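Release 3 of the Flancombe packed lunch diary. It replaces release 2, which had a column shift in `items.csv` and shouldn't be used for anything new.

# Flancombe Packed Lunch Diary

The diary is a set of plain CSV files recording what people in Flancombe carried with them to eat away from home: to work, to school, to a job site, on the bus. 80 households took part. Each kept a diary for 14 days in a row, weekends included, and wrote down every lunch that left the house along with what came back uneaten.

It was put together by the Uker food notes project and typed up from paper forms. The forms themselves are not part of the release.

## What counts as a packed lunch

A packed lunch is any food or drink that was prepared or put together at home and taken out to be eaten in the middle of the day. Leftovers count. A shop sandwich bought the night before and kept in the fridge counts. A coffee in a travel mug, drunk on the way to work, does not, unless the household listed it with the lunch. Several did, and we left those entries in.

Drinks were the hardest part to get right. The first version of the form had no line for them, so people squeezed them into the margin or left them out. The second version has a drink line with a box for the type of container. Households with IDs starting in `A` used the first form, and the ones starting in `B` used the second. Don't compare drinks across the two groups. 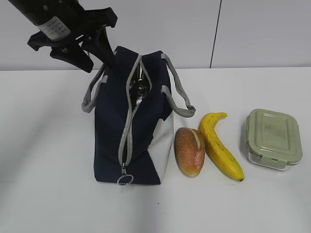

*Navy lunch bag, unzipped at the top, with a dark glass bottle inside.*

## Files

| File | One row per | Notes |
|---|---|---|
| `households.csv` | household | size, form version, start day |
| `lunches.csv` | lunch | eater, day number, carrier, time packed |
| `items.csv` | food or drink in a lunch | linked by `lunch_id` |
| `returns.csv` | item brought home | linked by `item_id` |
| `foods.csv` | distinct food name | lookup table |

All files are UTF-8 with a header row and comma separators. Fields that contain a comma are wrapped in double quotes. Blank means the form was blank. The word `none` means the person wrote "none" or drew a line through the box.

## Main columns

### lunches.csv

- `lunch_id` — household ID, eater letter, and day number joined with hyphens, such as `A07-c-05`
- `day` — day number in the household's own diary, starting at 1
- `carrier` — what the lunch was carried in (see below)
- `cold_pack` — `y`, `n`, or blank
- `packed_when` — `night`, `morning`, or `other`
- `note` — free text, cut at 80 characters

### items.csv

- `item_id` — `lunch_id` plus a running number
- `food_code` — key into `foods.csv`
- `amount` — as written: "2 slices", "small tub", "handful"
- `container` — `wrap`, `tub`, `bottle`, `flask`, `bag`, `loose`
- `leftover` — `y` if the item came from an earlier meal

We did not turn amounts into grams. A first try at this gave numbers that looked precise and weren't, mostly because "tub" covers everything from a dip pot to something that would hold a family salad. If you need weights, you will have to make your own assumptions, and please state them.

### foods.csv

There are nearly 300 food names in the lookup table. Spelling variants were merged, so "mac n cheese" and "macaroni cheese" share a code. Fillings were kept apart from bread: a ham sandwich is two items, bread and ham, joined by a shared value in the `made_into` column. This makes sandwich counts a little awkward. The query in `examples/sandwiches.sql` does it properly.

## Carrier codes

The form asked "What did you carry it in?" and left a blank line. Answers were sorted into these codes when the forms were typed up:

- `insulated` — any soft bag or box with an insulating layer
- `hard_box` — rigid lunch box, no insulation
- `paper` — paper bag
- `plastic` — grocery or produce bag
- `own_bag` — put straight into a backpack, purse, or work bag
- `pocket` — mostly apples
- `unclear`

Where a lunch box was carried inside another bag, we coded the part that touched the food or its wrapping. Size and shape weren't asked for.

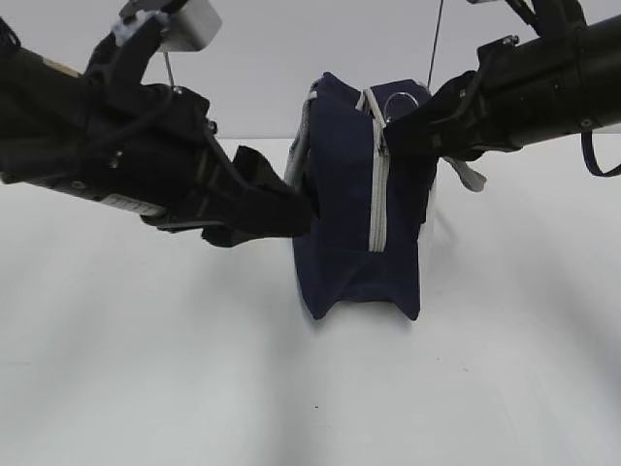

Some carriers changed during the diary. People forgot a bag at work and used a paper one the next day, and you can often spot this in the `note` column. We kept the carrier exactly as given for each day and made no attempt to fill in blanks from the day before.

## Cleaning

Forms were typed in twice by different people and the two versions compared. Differences were settled by going back to the paper. After that we:

1. removed names, school names, and workplaces from the notes
2. merged food spellings
3. dropped lunches with no items listed
4. moved drinks from the margin into `items.csv`, where they could be read

Step 4 applies only to the first form. Those rows have `margin` in the `source` column. Some of the handwriting is poor, so treat the food codes on those rows with care.

The `packed_when` values for two households were filled in by phone after the diary ended. They carry a `p` flag in `source`.

## Known problems

- One household started a day late and its day 14 is missing. Day 1 is correct.
- Returned items are almost certainly under-reported for children. A few parents said so on the form.
- `cold_pack` is blank more often than not on the first form, where the box was on the back of the page.
- The diaries were kept in June. Soup is rare and fruit is common. Don't read the set as a picture of the whole year.
- "Salad" has one code no matter what was in it, except when the household listed the parts.

## Related sets

The Aidoo tables cover evening meals with the same household form. Household IDs do not match between the two, even where they look the same. The Ukatier food list was used as a starting point for `foods.csv`, but our codes have since drifted and there is no crosswalk yet.

## Use

You may copy, change, and share the files as long as you keep this README with them. Please don't try to work out who a household is from the notes. If you find a note that gives too much away, open an issue with the `lunch_id` only and leave the text out.

Fixes to food codes are welcome as pull requests against `foods.csv`. Keep the rows sorted by code and run `check_codes.py` before you send anything.

Last edited Mon 22 June.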